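The rules on the fridge

I have now written 4 versions of the floor rules for our robot, and I would like it noted that the first one was a single sentence long. It said "Be sensible." Isamu Koyama printed it out, stuck it on the fridge and wrote underneath in red pen, "define." We have not been short of definitions since.

Some background for anyone who wandered in from the sourdough posts. By day I work at Plunmont, where we teach a two-armed machine to do housework in a room dressed up as a living room. My title has the word "practice" in it, as in good practice, which means I am the person who goes around asking people to pick things up. I have two teenagers at home, so I was considered qualified.

When I took the job I assumed there would be a big book of rules somewhere and that I would be handed it. There are standards, plenty of them, and I have read more of them than is good for a marriage. They are very useful on emergency stops and how hard a machine is allowed to bump into you. They have less to say about what to do with a sweater. Somebody has to write the bit between the official document and the sofa cushions, and that's the bit I do.

Version two went too far the other way. It ran to 20 pages and had a flow chart. I was proud of the flow chart. Chi-keung Chou, who runs most of the sessions, told me he had read all of it, and I asked him what was on page six, and we have agreed not to discuss it again.

Version three was better but it was written at my desk, and it shows. It has a whole paragraph on stairs. We don't have stairs.

So for version four I did what I should have done in June, and went and stood in the room during a session with a clipboard. (The clipboard is from Wirkley, the office supply place by the station, and is the only piece of equipment I'm allowed to order without a signature.)

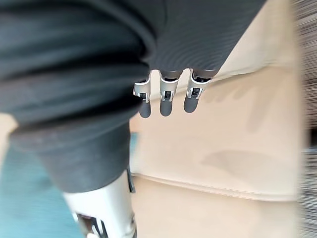
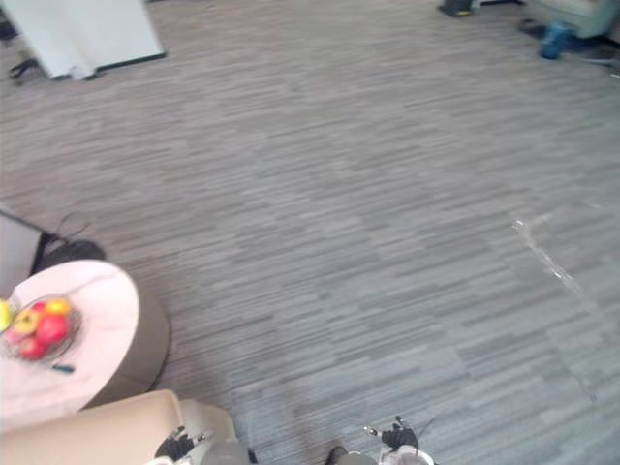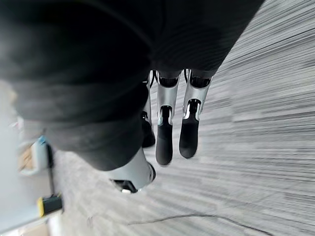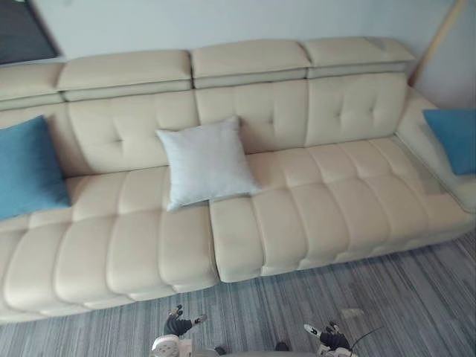 The living room, the floor and the hand at close range.

My first finding was that I had been thinking about the wrong height. All my early rules were about tables and what could fall off them. Then you look at the carpet. There was a blue bottle on its side in front of the gray sofa, a black bag over by the gray panel, and a thin black cable lying on the floor like it had signed a lease. I had walked through that room every day for months and would have sworn under oath that the floor was clear.

So rule one is now about the floor. Before a session starts, one person walks the carpet and picks up whatever they find. If a cable has to be there, it gets run along the wall. Bags go on the hooks by the door, and yes, that includes mine.

Rule two is the knife rule. Chi-keung and I argued about this one through most of a lunch. There was a small blue-handled utensil on the round table next to the fruit bowl, and my view was that anything that might be a fruit knife gets treated as a fruit knife. His view was that real homes have knives next to the fruit, and if we take away everything awkward we end up with a machine that is only safe in a showroom. He's right, which was annoying with my mouth full. The rule we landed on says sharp things stay out unless the task is about them, and if the task is about them, it goes on the whiteboard in large letters first.

Rule three covers cloth. Soft things are supposed to be the easy ones. You can't break a sweater. But look at the first picture, with the dark gray knit bunched over the hand so only the ends of the fingers show. When fabric is over the hand, you stop, and a person waits until the arm is still before touching anything. It's tempting to reach in and give the sleeve a helpful tug. I know because I've done it, and Isamu has a face he makes.

Rule four is the sofa rule and it is the only one people seem to like. It says every pillow has a starting place: a teal one at each end and the pale one in the middle. That has less to do with safety than with being able to tell one session from the next when you go back through the notes. We log 200 sessions a month, and at that volume "pillows were sort of around" stops being a useful remark. My mother had the same rule and never logged anything.

I wanted a fifth rule, about who is allowed to say stop. Isamu said that was already the law of the land, anyone can say stop at any time and you don't have to explain yourself until afterward. I said then let's write it down. He said it shouldn't need writing down. It is written down. It's at the top, above rule one, in bigger type than the rest, and the new people always read it out loud to each other in a slightly silly voice. Fine by me, as long as they know it.

The whole thing fits on one side of one sheet. Our friends at Yuen, who do something similar with kitchens, asked for a copy and sent back theirs, which has a rule about eggs that I've read three times and still find upsetting. I may steal it anyway.

Version four goes up on Wed 16 July. Isamu has already asked me what I mean by "still."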